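Wipe-clean or fabric cloth for a round table?

Page 1 of 1

hobnob_hill
The table in our front room is round, seats four, and it does every job going. Breakfast, post, homework, and it's where the shopping gets dumped before it goes to the kitchen. I've had a plain cotton cloth on it for years and it has had enough. I want a check or plaid this time. Do I go fabric again or get a wipe-clean one? Budget is £20, give or take a pound or two.

tidewrack
Wipe-clean. We've had a Besska one on ours since last December. Spills come off with a damp cloth and that's the end of it. Mine still has fold lines in it from the packet, but a hairdryer on low got most of them out.

Mrs_Pockets
I'd say the opposite. I had a wipe-clean cloth and the edge never hung properly on a round table. It sticks out in stiff points and catches your knees. Fabric drapes. Buy two cheap fabric ones and swap them over on wash day.

tidewrack
That depends on the weight of it. The thin ones hang fine.

Mrs_Pockets
The thin ones also split where the table edge is. Mine went in 8 months.

oldgreygate
The cloth won't fix it if the table is always covered in stuff. Ours was the same. We now have a rule that nothing stays on it past 8 in the evening. Wrappers in the bin, bags in the bag drawer, cartons rinsed and squashed. The cloth gets shaken outside the back door and put back on. It's lasted much longer since we started.

hobnob_hill
We do clear it, just not every night. What do you do with all the thin plastic bags? I'm forever finding them knotted up under things.

oldgreygate
Flatten, fold in thirds, put in an old tissue box. The ones with holes go straight to the soft plastics collection at the supermarket, along with crisp bags and sweet wrappers if your shop takes them.

pennyfarthing_k
Check that last part before you save up a sackful. Our shop takes carrier bags and bread bags but turned away anything with a foil lining. It varies.

oldgreygate
Fair enough. Ours takes the lot.

quillwort
I've got a round table in the living room too, with the sofa behind it, so I can answer on the colour at least. I went for blue plaid. A pattern with pale lines and a bit of orange in it hides crumbs far better than the plain cream one I had before. Wrappers, bags and cartons on it:

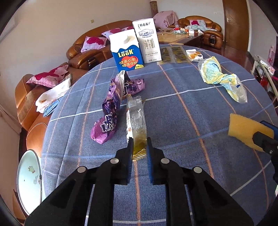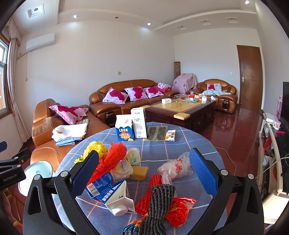
I start with the food that needs putting away, then flat packets, then the bags, and leave the rubbish for last because by then I know which bag I'm using for it. The cartons are the only slow part. Rinse, cap back on, squash. Our council wants cartons kept apart from the paper and card, so they have their own box by the back door.

Mrs_Pockets
Nice colour. I'd have thought the pale lines would show tea.

quillwort
Tea I can live with. Beetroot I couldn't.

tidewrack
Caps on or off seems to depend on where you live. Our leaflet used to say off and the new one says on. Worth looking up.

hobnob_hill
Right, I'm sold on blue, or at least on a check with more than one colour in it. I've been looking at a Lumis fabric one and a Mernix wipe-clean. The Lumis is listed as item 1175 in the MacLeish catalogue, if anybody has it and can tell me whether it shrinks.

pennyfarthing_k
I've got that one in green. It shrank a little on the first wash, mostly in one direction, so it's very slightly oval now. You don't notice once it's on. Wash it cool and don't tumble it.

Mrs_Pockets
Buy a size up, then. You can always hem it.

tidewrack
Or get the Mernix and never wash it at all.

hobnob_hill
I'll measure the drop tonight and see what the next size up costs. If it goes over budget I'll try the Mernix, and Mrs_Pockets can tell me off about my knees.

oldgreygate
Measure it with your chairs pushed in. Ours was fine until somebody sat down and dragged half of it with them.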